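Home | Communities | News | Floor Plans | Visit | Contact

Hendricks Opens First Homes at Londari, a New Lakeside Neighborhood in Turkesow

TURKESOW – Thursday, January 20, 2022 – Hendricks is delighted to open the first homes at Londari, a new neighborhood of townhomes and single-family houses on the east shore of Grorell Lake. The first phase has 40 homes, and the doors to the furnished models are open to the public starting this week!

Londari will have 137 homes when all of the phases are built. The land was a tree nursery for many years, and the street plan was drawn to keep the long rows of maples and lindens the growers left behind (some of them are now big enough to shade a whole front yard). Streets are narrow, sidewalks run on both sides, and every block ends at either the lake path or the green.

"We walked this land in every season before we drew a single lot line," said Rajitha Gazi of Hendricks. "You come over the little rise on Nursery Lane and there's the water, all at once, and we wanted as many people as possible to get that view on the way home. I still slow down every time I drive it."

The townhomes come in two-bedroom and three-bedroom plans, with the kitchen at the front of the house, facing the street, and the living room at the back, opening onto a small walled patio. The single-family houses start at three bedrooms and go up to five. The largest plan, the Linden, has more than 2,000 square feet on two floors, plus a room over the garage that can be finished now or left for later. All of the plans have a real mudroom with a bench and a door to the outside, something that came up again and again at the open evenings held in town last year. 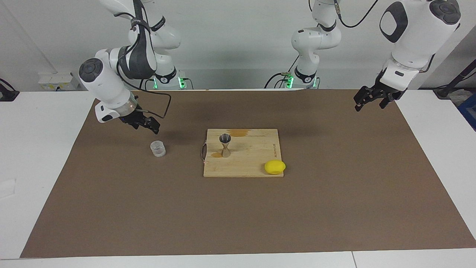
Gazi added that the mudroom was the one thing she would have fought for, and that buyers coming from older houses in Turkesow tend to walk straight to it and start deciding whose boots go where.

Storage got the same kind of care. Pantries are deep enough for a second freezer, the hall closets have shelves all the way up, and the laundry is upstairs near the bedrooms in every plan except the smallest townhome, where it sits behind folding doors off the kitchen. Buyers who sign before the walls are closed can move outlets, pick the side the pantry door swings from and choose between a tub and a walk-in shower in the second bath. Later buyers still get to choose counters, floors and paint.

Outside, the lake path is already open from the boat ramp to the footbridge, and it's a lovely walk even in January – bring a hat, the wind comes right across the water. The green at the center of the neighborhood has been graded and seeded and will be ready for bare feet by summer. A small dock for canoes and paddleboards goes in this April, along with bike racks and a row of picnic tables under the lindens. Motorboats are not allowed on Grorell Lake, and the evenings are wonderfully quiet.

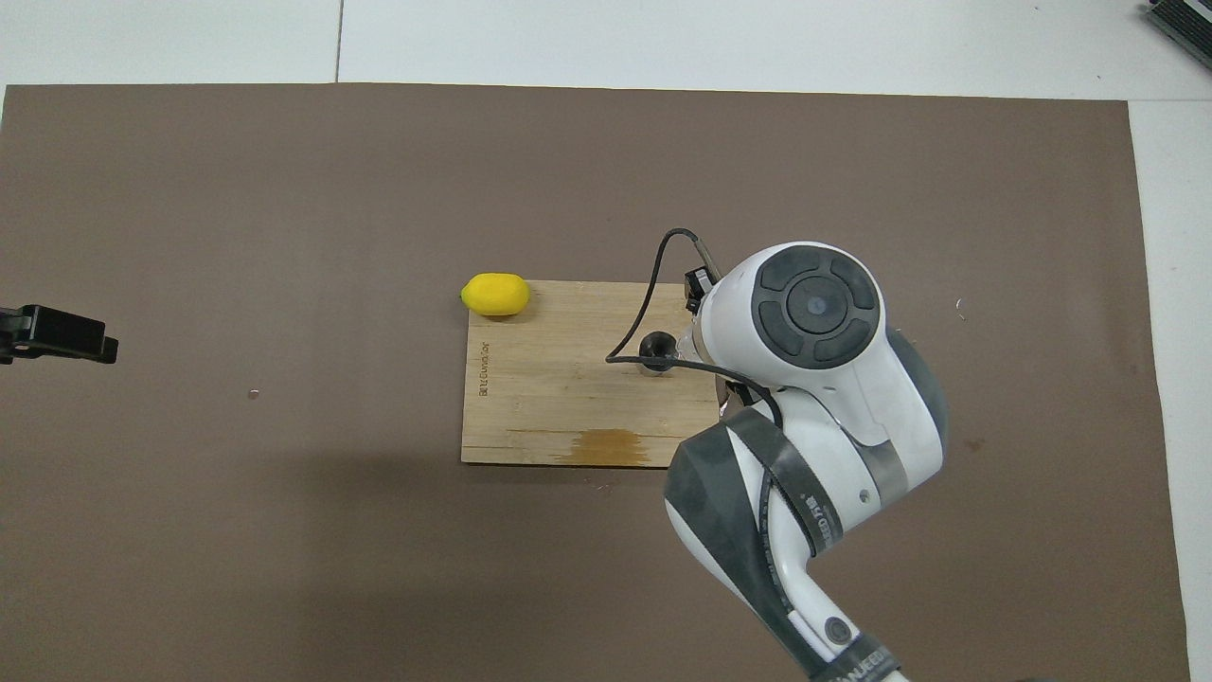

The neighborhood is a short drive from downtown Turkesow by way of Mill Road, and the new bike lane follows the same route. The elementary school, the library and the Saturday market are all on the near side of downtown. There is a bus stop at the Nursery Lane entrance, with service on weekdays and a shorter schedule on Saturdays.

Yards along the streets will be planted by Hendricks with shrubs and grasses that do well in the sandy soil by the lake. Back yards are left to the owners, and raised beds, sheds and fences up to shoulder height are all welcome. A monthly fee covers the green, the dock, snow clearing on the sidewalks and care of the street trees.

The first families are expected to move in early this summer, beginning with the townhomes closest to the footbridge. Work on the second phase, on the north side of the green, starts as soon as the ground allows. People who would like to be told when those lots are released can leave their names at the sales office.

The 2 furnished models, a three-bedroom townhome and the Linden, are open Tuesday through Sunday from late morning until dusk. No appointment is needed, though groups are asked to call ahead. Parking is on Nursery Lane, just past the bus stop, and the sales office is in the garage of the Linden.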